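How do I show two countries at the same size scale on one page?
Asked May 5, 2025 in Maps and Geography

I'm making a handout for an adult ed class and want Brazil and Norway side by side so people can see which one is bigger and by how much. I took both outlines from the free world map in Trudix, pasted them in, and Norway looks like it could eat Brazil for breakfast. I've now redone it 2 times. Same result, less patience. Is the map wrong or am I?

3 answers

Answer 1 (accepted)
A bit of both, with most of the blame on the map. Trudix opens in Mercator, a projection made for sailors, who cared about compass bearings and not about your handout. It stretches everything more the farther you get from the equator. Brazil sits mostly near the middle and comes out fairly decent. Norway is way up north and gets inflated like a pool toy.

Go to Map Settings, then Projection, and pick anything with "equal area" in the name. Export both outlines from that one map at the same zoom. Don't zoom in on Norway to make it "fit nicely," and don't drag the corners once it's on the page. Then add one scale bar and make sure it's right for both. Norway will look a little squashed or tilted depending on which projection you chose. Its area will be fine, its feelings less so.

Answer 2
Just look up the areas and draw two squares. Took me 10 minutes for my class. Remember you're scaling area, so use the square root for the sides, or you'll be back here with a new question.

Answer 3
I use Nolel for this, it lets you slide one country over another and it shrinks or grows as you go. Doesn't print well though. Mine came out on 20 pages, one of which was ocean. Also check whether your Norway includes Svalbard, mine did in April and I didn't notice until somebody's uncle wrote in.

Was this page helpful? Yes / No

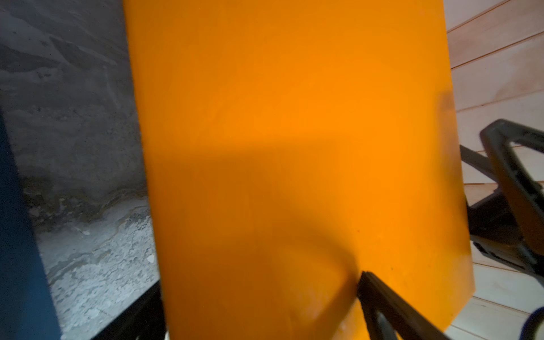
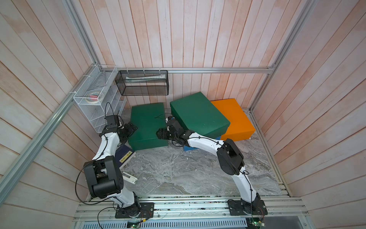
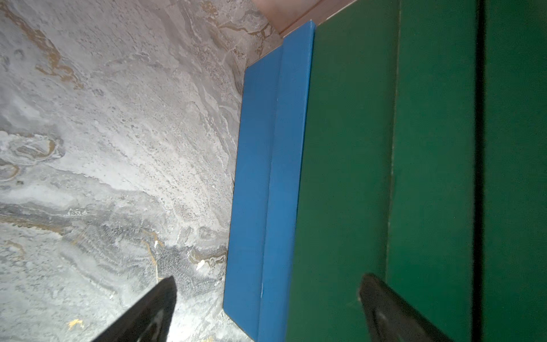
Orange panel in the first, gray marbled surfaces in the second and third.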